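**Re: [karnach-kitchen] the clear plastic bits in the cupboard**

Hello all, and thanks to Yurii for getting us started! I'm quoting his message for anyone who missed it:

> On the subject of the cupboard, can we please agree what stays? I've got a box going to the Wusberg swap shop and I don't want to chuck something that belongs to somebody's blender. Also, is anyone still using the beige ring with the clear plastic under it? I can't make out if it's a lid or half of something bigger.
> Yurii Koval

Well, Yurii, I had a proper look at it (tea in the other hand) and I'm still none the wiser. The ring is nice and thick, a sort of sandy beige with a smooth matt top, and there's a small rounded tab on the rim that I'd have thought was for your thumb. The see-through part joins on underneath.
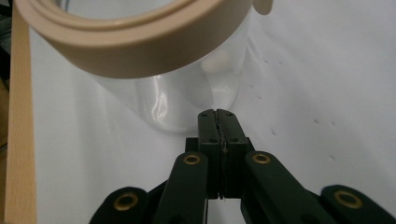
*List page last changed: 2022-05-24*

Khrystyna reckons it came with the Dranano set we bought one December, and she's usually right about kitchen things, but the rest of that set went ages ago. If it rings a bell with anybody, shout! I'd keep it until we've heard from Zoriana, who's away and won't thank us for giving her stuff to the swap shop (remember the sieve?).

While I'm on, I'd love us to do the sorting on the white table and not on the floor like last time. My knees haven't forgiven me. The top's smooth and pale, so dark little bits show up on it a treat, and it wipes down in no time.
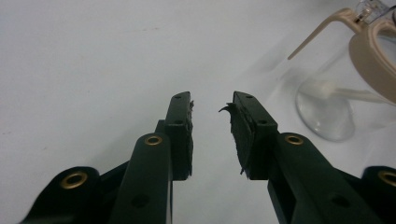

## What I'd like from you

- Put your initials on anything you want to keep.
- Tell me if you've got lids at home with no bottoms, or the other way round. Junpei has four already!
- Bring a box if you can. Horobets have run out.

I'll be in from six, and the door code is still 219.

Philomena Ackah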